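Skasen Inga – bras de plonge et de préparation pour petites cuisines de travail

Réf. 3,915 / fiche mise à jour en juillet

Pour qui : cuisines d'entreprise, crèches, ateliers culinaires, petites cantines. Là où il y a une seule personne au poste et trop de choses à faire en même temps.

Ce que fait Inga : tient l'éponge au-dessus du bac, prend et dépose des pièces légères, reprend les gestes répétés de fin de service. Pince à deux doigts, démontable sans outil. Programmation par démonstration, on guide le bras une fois, on valide, c'est enregistré.

Ce qu'Inga ne fait pas : couteaux, huile chaude, verres à pied. Pas la peine de demander, c'est bloqué dans le logiciel.

Bras noir, éponge jaune, bac foncé, et la casserole inox sur la plaque juste à côté.

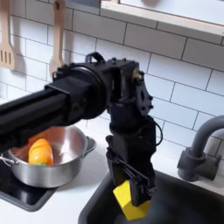
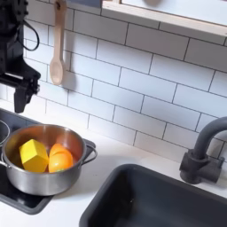

Bukola Ekwueme

Côté équipe, ce qui change. Chez Otex, cantine du personnel, Inga est au poste plonge depuis 3 mois. Nayeli Flores commence sa fermeture à 15 h au lieu de finir la vaisselle à 16 h passées. Elle garde la main sur le rangement, les cuissons, les commandes. Le bras frotte, elle contrôle. Au début elle arrêtait tout une fois sur deux, maintenant beaucoup moins.

Eliécer Llanos, chef de poste, a demandé deux choses avant de signer : un bouton d'arrêt à hauteur de hanche et personne de supprimé au planning. Les deux sont au contrat. Prévoyez la discussion avec l'équipe AVANT la livraison, pas le jour même.

Formation : une demi-journée sur place, par groupe de quatre. Pas besoin de savoir coder. Un référent à désigner dans l'équipe, avec du temps prévu pour ça dans ses horaires (on insiste).

En pratique
Installation : 600 mm de plan de travail libre à côté de l'évier
Poids : 19 kg, fixation comprise
Alimentation : prise standard, pas de triphasé
Nettoyage : chiffon humide, jamais au jet
Options : chariot Lemovwood, doigts de rechange, housse

Delais : voir avec Emiliano Requena au service commercial, ça dépend des options choisi. Démonstration possible dans votre cuisine, avec vos casseroles et votre évier. Location au mois ou achat, reprise de l'ancien modèle à l'étude.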